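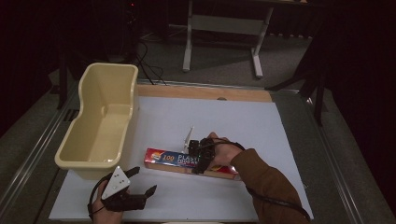
**To:** handteach list
**From:** Romana Kadlec
**Date:** 3/11/25
**Subject:** Re: [handteach] boxes that won't pick up flat

Hi Peter, hi everyone,

> On the Birnbridge setup we keep losing the flat box. Whoever is
> demonstrating comes straight down on it, the jaws slide off the
> cardboard, they try again, and all of that ends up in the recording.
> Do you throw those takes out or trim them? And does anyone use the
> left hand for anything, or is it just along for the ride?
>
> Peter

Long answer, sorry, I've been chewing on this one since July!

We do the same kind of job here at Rasbridge (small printed cardboard box on a white board, cream plastic tub off to the left, box goes in tub) and we had exactly your trouble. A flat box is mean. It's wider than the jaws in one direction and barely sticks up in the other, so if you come down on the middle of the big face there's nothing to hold. What fixed it for us was telling people to go for the short side and tip the wrist a little before closing. Feels clumsy for the first few tries, then you stop thinking about it.

On trimming – I don't. If someone slips once and recovers calmly, I keep the whole take, because the recovery is worth having. If they slip and then start poking at it, I toss it. My rule is 2 tries, and on the third you open both hands, back off and start over. We're at 2287 kept takes now and I'd guess the tossed pile is about a third of that, so don't feel bad.

As for the left hand, yes, please use it! We park it low, near the close edge of the board in front of the tub, jaws pointing in toward the middle. From there it can steady the box or stop it from skating away, and it doesn't have to cross in front of the other one. The thing to watch is the marker plate on top. People roll the wrist when they get tired and the dots turn away from the camera, and then you've got a lovely demonstration with a hole in the tracking. I make everyone take a break after 4 boxes in a row that felt sloppy.

Couple of smaller things:

- Run the cable back along your sleeve. If it hangs loose you end up steering around it and the robot learns your detour.
- Move the tub a bit between takes. Ours learned one spot very, very well and the Jemesside people still tease me.
- Dim room is fine for us as long as the board itself is bright. Kollár was the opposite, they had glare on the glossy boxes and had to turn lamps off.

What are you using for jaw tips? I've got 3 kinds here and can't decide between the two softer ones. If yours are the hard ones I'd look there before blaming your demonstrators.

Romana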